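Wekeo Twin-Arm Bench Kit -- Replacement Wrist Cable Set (Rev C)

In stock. Ships from the Trerkedo warehouse. Order before 2 pm for same-day pickup.
Part no. 3338-C
Fits: Wekeo Twin-Arm Bench Kit, all rail-mount versions
Does not fit: Wekeo single-arm, Umer adapter plates

PLEASE READ BEFORE ORDERING -- known fault with Rev B cables

If your kit came with Rev B cables (gray sleeve at the plug end, no strain clip) stop running both arms close together until you've swapped them. We've had 918 sets go out and a small number have come back with the same failure. Cable loop at the wrist gets caught on the other gripper, pulls, and the connector backs out part way. Arm doesn't always fault. Sometimes it just loses the gripper signal and holds whatever it had last. So it can stay clamped, or let go.

What customers reported:
- gripper drops the item mid-move, no error on screen
- arm stops with code 75 (wrist comms lost), clears on restart, comes back within the hour
- one pinched finger, operator reached in to free a stuck spoon while the arm was still powered. Bruise only but that's why this notice is at the top of the page and not the bottom

Worst case is close-in work with both grippers low over the table. Sorting cutlery, small parts, anything where the wrists end up side by side. Long reach jobs are mostly fine.
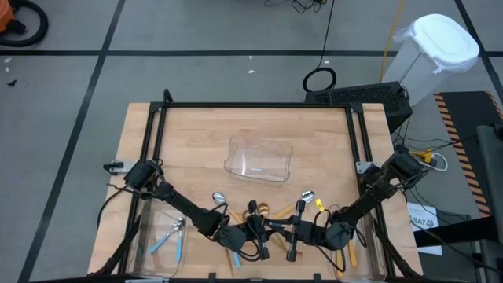
Rev C fixes it with a shorter loop and a screw-down connector. Cable now exits on the outside of the wrist so slack hangs away from the other arm. Also a tougher jacket, the old one scuffed on the tray edges.

What's in the bag
2 wrist cables (left and right, they are NOT the same, check the tag)
4 strain clips
20 cable ties
1 hex key
Printed routing card

Before you swap
Power off at the wall, not just the e-stop. E-stop on the older controller leaves the gripper holding. Wait for the base light to go out. Take whatever is in the gripper out by hand after that, not before.

Fitting
Takes nearly half an hour for both arms. Route through the clips first, then plug in, then screw down finger tight plus a quarter turn. Don't overtighten, the collar is plastic. Move each wrist by hand through its full range and watch the loop. If it touches the opposite arm anywhere move the second clip back one hole and try again. Then power on and run slow with nothing in the grippers.

Software
Xia controller 4.2 or later will do a full stop on wrist comms loss, both arms. Earlier versions only stop the arm that faulted and the other one keeps going. Update even if your cables are fine. Link is on the downloads page.

Free replacement
Rev B sets bought from us since March get swapped free, email a photo of the plug end and your order number. Older than that, half price. Please dont send the old cables back unless we ask, just cut the plugs off so they don't end up back in a drawer.

Returns accepted unopened. Related: bench clamp handle, gripper pad set, e-stop extension lead.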